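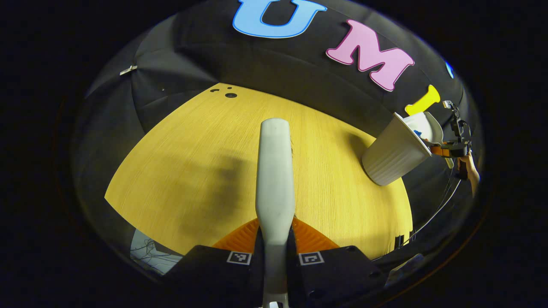
Setting Up › Section 3: The table and the backdrop

Right, the cloth is the fiddly bit, so put the kettle on first. I've set up my Hekico backdrop in village halls, in a school corridor and once in a very draughty marquee at Ballismont, and the order below is the one I always come back to.

You'll need: your table, the black cloth, the letters, 16 clips from the bag marked Pustau, a tape measure and a soft brush.

1. Wipe the tabletop and let it dry. I use a barely damp cloth and go with the grain (mine is a warm yellow wood-grain top and it shows every smear if you go across it).

2. Look for any holes near the far edge. My top has one larger round hole with two smaller dots beside it, over towards the left. Keep that side at the back.

3. Stand the frame behind the table with a gap of 20 cm. Tighten the feet before you raise the poles, please!

4. Drape the black cloth over the top bar and clip it from the middle outwards. Don't pull it drum-tight. A few creases and soft folds are fine, and I've rather grown to like them.

5. Lay your letters out on the floor in the right order and read them back to yourself. I once put up a whole word with two swapped over and didn't spot it until teatime.

6. Fix the letters on, starting at the centre. I like to mix the colours, so there's a sky-blue U in the middle of mine and a pink M off to its right, both with outlines that stand out nicely on the black.

7. Step back 3 metres and have a look from the front. If a letter leans, nudge the cloth behind it first and only unstick the letter if that doesn't work.

Note: a tilted letter doesn't bother me much, and my M leans quite happily. If it bothers you, add a second sticky pad at the foot of the letter.

Caution: never lean on the top bar to reach a letter. Use a step, and get somebody to hold the pole while you're up there.

Caution: keep hot lamps well away from the cloth.

8. Brush the fluff off last of all. Black cloth picks up everything, especially if you have a cat.

Packing away is in Section 4, along with how I roll the cloth so it goes back in the bag.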